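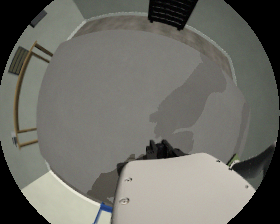
Špela Nikolovski writes that her kitchen tap on the top floor of Lurnstead East still takes a long time to run hot before breakfast, and asks whether the circulation work finished in March covered her riser at all. It did. Her riser is the last one on the loop, and it has been balanced twice. The notes below are for her and for anyone else on the north side who has noticed the same thing.

**How the loop is laid out**

Hot water leaves the plant room, travels along the basement ceiling, and climbs through the risers. A smaller return pipe brings the unused water back so that it can be reheated. Without the return, water standing in the pipes would cool overnight and each household would have to drain it off in the morning.

Water takes the easiest path back to the pump. In a system with no balancing, the risers closest to the plant room get most of the flow and the far ones get very little. Lurnstead East has 67 apartments and 70 balancing valves, one for each apartment branch and three on the basement mains. Before the work, most of the branch valves were fully open and several had not been turned in years. Two were seized and had to be cut out.

**What was changed**

The contractor, Obradović, replaced the two seized valves and cleaned the strainers on all three mains. The near risers were throttled first. The far risers were then opened in steps, with a day between adjustments so that the pipe temperatures could settle. Readings were taken on the return side with a clamp probe, at the same point on each riser, before 6 a.m.

The north riser showed a low return temperature on the first pass. A section of nearly 200 feet in the basement had lost its insulation jacket during the drain repairs and had never been covered again. New insulation went on in April, and the second balancing pass followed.

The pump was left alone. It is a Pornau variable-speed unit and was already running in constant-pressure mode. Raising its speed would have pushed more water through the near risers as well, and the noise complaints from the second floor would probably have come back. Its meter recorded 1,297 kWh over the last full heating season. We will print the next figure in the same form so that the two can be compared, although the missing insulation will mostly show up in the boiler's gas use and much less in the pump's electricity.

**If your tap is still slow**

The loop ends at the branch valve. Past that point the pipe to your kitchen is a dead leg: nothing circulates in it, and the water in it will be at room temperature after a few hours. Balancing can't change this. In the top-floor corner units the dead leg to the kitchen is longer than in the others, as the kitchens were moved to the outer wall during the remodel.

A quick check is to run the bathroom tap first. The bathroom sits close to the riser. If it runs hot quickly and the kitchen is slow, the delay is in your own branch. If both are slow, report it, with the time of day and whether any other tap had been used in the last hour.

Flow restrictors also matter. Several kitchens were fitted with Stiltness aerators when the sinks were replaced. A low-flow aerator saves water but takes longer to clear the cold water standing in the branch. Unscrew it, rinse out the grit, and try again before you file a report. Please don't adjust the branch valve behind the access panel. The settings are recorded, and turning one affects the neighbors on the same riser — usually the ones above you.

**Still open**

The mixing valve in the plant room is due for service in September. Hot water will be off for part of one morning, and a notice will go up in the lobby once the hours are known. The north riser will be read again after the service, at the same hour as before. Špela's branch is on the list for that visit.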